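Trying out hand grippers on small-parts boxes
January 22, 2018

If your workshop drawers look like mine, you own a lot of clear divider boxes and swear at most of them. So when Barry Tindall offered me a loan of the Arwood gripper set (two hand-held grippers, $69 from Jesero), I said yes before he finished the sentence! They're sold for people learning to teach robot arms, but I wanted to know how they'd do on ordinary bench chores.

Start with an empty box, please. I spent a good part of December picking washers out of the rug, and I don't recommend it. Put one gripper on the lid and keep the other low, near the base.
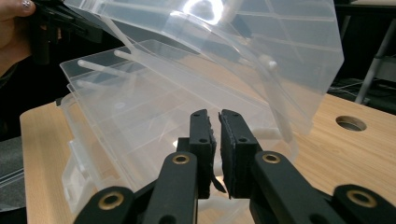
Lid up, one gripper at its top left edge, the other in front of the base.

Check your foam pads before you begin. If a flap is hanging loose, glue it back down and leave it overnight. I also like a bit of chalk on the table to mark where the box goes, so you can put it back in the same spot each time.

Thin, bendy plastic takes a lighter squeeze than you'd think. Go for the rolled edge, it's thicker and gives the jaws something to hold, and ease up if the sheet starts to bow.
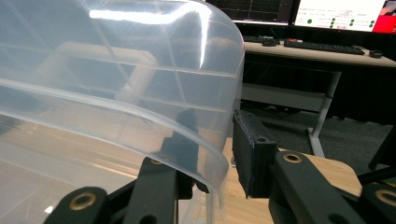
Jaws at the rolled edge of the frosted plastic.

Would I pay $69? For box lids alone, no way, my fingers are free. But if you're practicing for a real arm I'd take these over the Zodance pair, which made my wrists ache after 2 evenings. Spare pads come in packs of 4, so get an extra pack while you're at it.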